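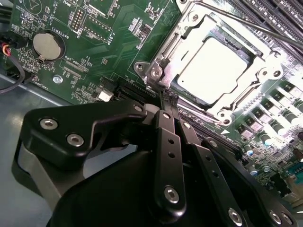 Thermal paste

Thermal paste, also called thermal compound or thermal grease, is a soft material spread between a computer processor and its cooler. It helps heat pass from one metal surface to the other. It is also used under power transistors, LED lamps and other parts that give off a lot of heat in a small space.

Purpose

Metal surfaces that look flat are covered in tiny scratches and hollows. When two of them are pressed together they touch only at the high points, and the gaps between fill with air. Air carries heat very poorly. Paste pushes the air out and fills the gaps. It carries heat less well than solid metal, so the layer should be thin.

Composition

Most pastes are made of a liquid base and a fine powder. The base is often silicone oil. Common powders include zinc oxide, aluminium oxide and boron nitride. Some pastes use silver or other metals, and a few of these can conduct electricity, so they need care near bare contacts.

Liquid metal compounds, usually alloys of gallium, carry heat far better than ordinary paste. They conduct electricity and attack aluminium, and are normally used only with copper or nickel-plated coolers.

Application

The old layer is wiped off first, usually with isopropyl alcohol and a cloth that leaves no fluff. New paste is put on as a small dot, a line or a cross, or spread with a plastic card. The pressure of the cooler then flattens it. Opinions differ on the best pattern, and among home builders the subject is argued over at length. A short trial by Ritu Mathur at the Verwood repair workshop compared a dot with a spread layer on the same processor and found a difference of up to 2 degrees Celsius under load, with the processor settling at 67 degrees in the warmest run.

Too little paste leaves dry patches. Too much is mostly squeezed out at the sides – untidy, but seldom harmful if the paste does not conduct electricity.

Ageing

Paste can dry out or be slowly pushed from the middle of the joint as the parts warm and cool, an effect known as pump-out. How long it lasts depends on the product and the temperature. Many desktop machines run for years on the first application, while laptops and graphics cards may need fresh paste sooner.

Alternatives

Thermal pads are cut from soft sheet and are useful where the gap is wide or uneven, as over memory chips. Phase-change pads are solid at room temperature and soften when warm. Graphite sheets do not dry out and can sometimes be used again.

See also

Heat sink
Heat pipe
Thermal adhesive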